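Play Kitchen Corner Opens at Tedivness Toy Library

Families who stopped by the Tedivness Toy Library on Monday found something new to get their hands on, and by the sound of it the little ones took to it right away. The library has opened a play kitchen corner, with pretend fruits and vegetables, bowls and other kitchen bits that can be enjoyed on the spot or checked out and taken home, just like everything else on the shelves.

The idea had been talked over for a good long while, and it finally came together this winter after a bake sale on Bai Street brought in $311, a sum that went a lot further than anyone had dared to hope. It paid for enough play food to fill 11 lending sets, each with its own bowl for sorting, serving or stirring up a soup. Limes and peppers are in there, and there is plenty for a make-believe salad too!

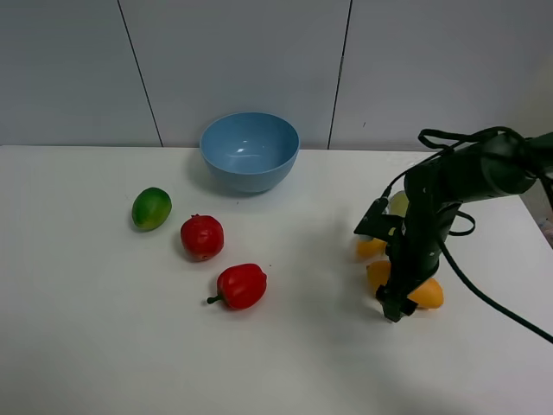

Sinéad Hennessy said her grandson would happily make her lunch all afternoon if she let him, and that she hoped the library would add some bread and cheese before long, as a person can only eat so many peppers.

Sets may be borrowed for up to 60 days, and parents are kindly asked to wipe the pieces down with a damp cloth before bringing them back. The corner is open to children age 2 and older, with a grown-up along, whenever the library is open. Anyone with gently used play dishes to pass along is welcome to leave them at the front desk, and the staff will be very glad to have them.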